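Teaching Local History from School Logbooks: A Study of the Larthorpe Unit
Student project report, History Education
Mireille Mahasneh

1. Background

For this project I studied how a school logbook can be used as a source in a history class for students of age 14 to 16. The logbook belongs to the old primary school of Larthorpe, and it covers the years between the two world wars. The head teacher wrote in it nearly every day. Most entries are short and concern attendance, weather, illness and the visits of the inspector.

The textbook used in our partner school, Pillinness, gives only one page to daily life in this period. I wanted to see if the students could learn more from a source which was not written for them.

2. Material

The logbook has 601 entries in the part that I transcribed. From these I selected 40 for the classroom. I left out the entries which name a child in connection with a punishment, and also those where I could not read the handwriting with certainty. The transcription took much longer than I planned - until December - and so the first lesson started late.

Each selected entry was printed on a card with its month, and with a small glossary on the back. Words such as "monitor" and "half-holiday" were not known to most of the students.

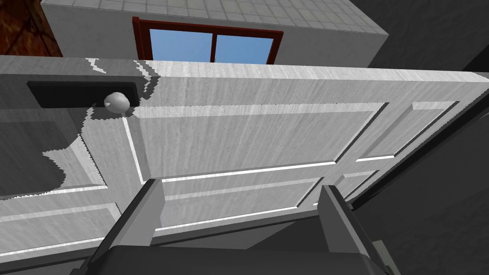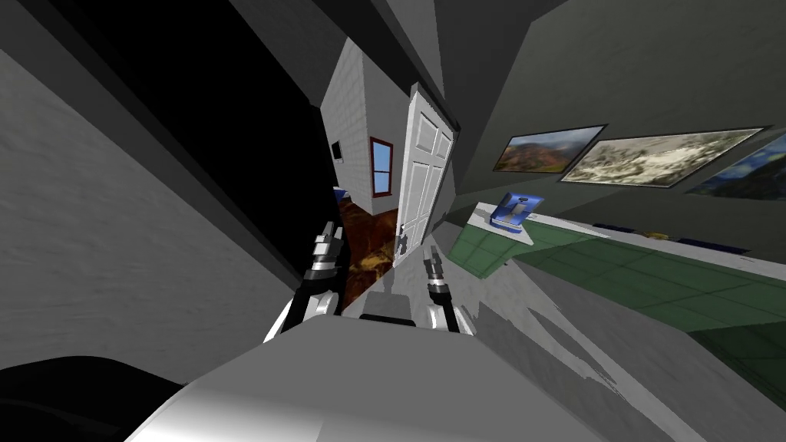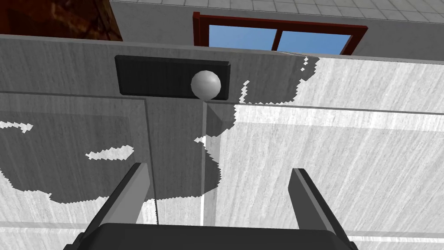
3. The lessons

The unit was taught in four lessons. In the first one the students only sorted the cards by topic, in groups, and they chose the names of the topics by themselves. In the second lesson they compared the cards with the textbook page. The third and fourth were used for writing a short account of one school year.

The written accounts were marked with the Maglaya scheme, which we use in our course. It gives points for use of evidence, for order of events and for questions the student asks about the author of the source.

4. Results

I received 112 accounts from the classes at Pillinness and Lestonness. The students used the cards well for facts, especially about illness and harvest work. They were weaker when they had to think about why the head teacher wrote an entry. Many took his opinion of the parents as a fact.

The group at Lestonness had the same cards but no sorting lesson, due to a change in their timetable. Their accounts were shorter and more often followed the textbook. I can not say if the missing lesson is the only cause.

5. What I would change

The glossary should be on a separate sheet, as the students turned the cards all the time and lost their order. I would also add two or three entries by the next head teacher, whose style is very different.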